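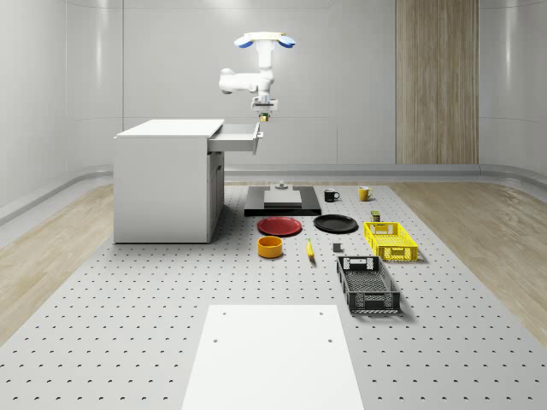
Moving my music off the old laptop

August 4, 2022

The laptop that held all my music started shutting itself off in February, so I finally moved everything to the small Bondel box that sits behind the TV. I'm writing down what I did so I can find it next time.

The library was 3,392 tracks, mostly ripped from CDs, with a folder of live recordings Marek Havlíček gave me years ago. It came to 257 GB because a lot of it is uncompressed. I copied it to an external drive first and then from the drive to the box. Copying over wifi kept stalling, and I gave up on that after the second try.

The box found the drive right away but wanted it in a different format before it would write to it. I left the drive as it was and plugged it in read-only. That was enough for copying.

Once the files were over, the player on the TV showed 214 albums with no artist. These were all discs I had ripped with an old program that put the artist name in the wrong field. I used Plukau to fix the tags. It is free and ugly and it does the job. Select the folder, choose "swap fields," check the preview, save. Do the preview. I skipped it once and ended up with a Conceição album filed under Track 07.

Playing to the speakers in the kitchen took longer. The phone app saw the box, and the box saw the speakers, but the sound dropped out every few minutes. Osvaldo Sales suggested turning off the guest network on the router, and the dropouts stopped. I don't know why the guest network would matter. I've left it off.

Two things still don't work. Album covers show up on the TV but are blank on the phone, and the app forgets the volume level whenever the box restarts. I've set the speakers low by hand so it doesn't blast anyone in the morning.

The old laptop is in the closet with its drive still in it. I'll wipe it after I've gone a month or so without needing anything from it.

Posted in: Home, Audio
2 comments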